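Arms parked or powered while someone resets the table?

tallgrass_ctl
We're rewriting the cell rules for our teleop and data collection benches and I want to hear how other people handle resets. Setup is two arms with multi-finger hands on one table, household objects, one operator and one person doing resets. Objects go back to their start spots between episodes, so a person's hands are on the table maybe every couple of minutes all day.

Our current rule says both arms go to the park pose and drives get disabled before anybody reaches in. The complaint is that re-enabling takes time and the hands need to re-home, and people have started skipping it. I would sooner have a rule people follow than a strict one they don't. What do you do?

mossback
Drives off. Every time. If re-enabling is slow then fix the re-enabling.

We had the same complaint on the Arix benches and it came down to the hand controllers being on the same circuit as the arms. We split them so the arms drop out and the hands stay homed. It took an afternoon.

pelletgun_paul
Disagree with mossback that it has to be drives off. We run a monitored standstill. Arms stay powered, the safety controller watches the joints, and if anything moves more than a hair it cuts power. That's an accepted way to do it as long as the monitoring is in the safety rated part and not in your teleop software. Resets are quick and nobody skips it.

mossback
"As long as the monitoring is in the safety rated part" is carrying a lot there. Most of the research arms I've seen on tables like this don't have one, or it's there and no one configured it. tallgrass, do yours?

tallgrass_ctl
The arms do. The hands don't. The hands are whatever the hand vendor's firmware decides.

pelletgun_paul
Then treat the hands as live whenever they have power and write the rule that way. Fingers won't break your arm but they can pinch, and they will fling a thing if it slips out of the grip.

j_orchard
We went through this in October when we moved to the Alley room. What ended up in our bench rules, trimmed down:

1. One person owns the enable switch. It's whoever is doing the reset, never the operator.
2. Operator's hands come off the leaders before the switch is turned. Operator says "off" out loud.
3. Anything held in a hand gets set down before park. No parking with an object in the grip.
4. If a hand won't open, stop, kill power to that hand, then take the object out.
5. No reaching between the arms. Come in from the front edge.
6. Nothing with a cord, strap or loop goes on the table unless the task needs it.

Number 3 is the one we argued over the longest. Number 6 is the one people break.

sixbyten
What's the reasoning on 6? We use strapped objects all the time. Half the stuff in a real kitchen drawer has a loop on it.

j_orchard
Loops catch on fingers. You lift one object and a second one comes with it, and the person resetting doesn't expect that. If the task needs it, fine, put it on the task sheet so the reset person knows. What I don't want is a strap lying across the target object because somebody put it down that way.

sixbyten
OK, that's reasonable. I read it as a ban.

tallgrass_ctl
This is useful. I had nothing at all about straps. One of our own setups, remote into bowl, with the tape measure and eraser as distractors: 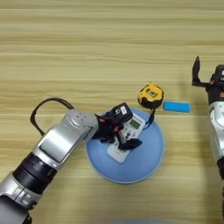
Remote in the bowl, left hand on it. Tape measure strap is hanging over the rim.

By j_orchard's list that's a number 6, right?

j_orchard
Yes. I'd turn the tape measure so the strap points away from the bowl, or move it back. The strap end is right by the top of the remote.

I'd want to know what the right arm is for on this task too. If it has no job it should be parked well clear. It's over at the edge but it's still on your table.

pelletgun_paul
Look at the cable on the left arm as well. That's a pretty tall loop standing off the side. Does it clear everything when the arm goes across the table? We tie ours at two points with enough slack for the full reach and check it as part of the start of shift list.

tallgrass_ctl
It clears on this task. I haven't checked it on all of them. Adding it to the list.

mossback
Not to pile on, but is your park pose defined per task or is there one for the whole bench? With a shallow bowl like that anything works. Put a tall bottle in the middle and a park pose that sweeps low will take it with it.

tallgrass_ctl
One for the whole bench. It goes up first and then back, so it has been OK.

dkw_2503
I'm going to be the odd one out. I think rule lists like this get too long. We had a 100 line bench procedure and people signed it without reading it. Now it's one card taped to the table: set down, say off, switch, reach. The rest is in training. We logged 205 resets the first week on the card and checked them against the bench video, and the misses were nearly all people not saying "off".

j_orchard
I don't think those conflict. The card is what you do every time. The long one is what whoever sets up the bench has to get right before anyone uses the card. Straps and cables belong to setup.

mossback
Agree with that split. I'd still put drives off on the card.

dkw_2503
It is on the card, it's the switch.

sixbyten
Question on number 4 from the list. When you kill power to the hand, does it go limp or hold? Ours (Vuro hands) hold, and it takes a fair amount of force to get an object out. People end up yanking.

j_orchard
Depends on the hand. Ours relax. If yours hold, then I'd write down how to back the fingers off by hand, and which finger first, and make people practice it before they need it. Yanking is how you strip a finger.

tallgrass_ctl
Ours hold too. I'll write that up separately.

Plan for now: short card on the bench, longer setup sheet behind it, monitored standstill on the arms, hands treated as live until their own switch is off. Going to try it on the Huenchumán bench starting Saturday because that one has the fewest people on it, and I'll post the sheet when it has had some use.

pelletgun_paul
Validate the standstill before you count on it. Nudge each joint and make sure it trips. Write down the date and who did it.

mossback
And do it again after any firmware update.

Contact the moderators | Forum rules | Copyright remains with the individual posters | Back to top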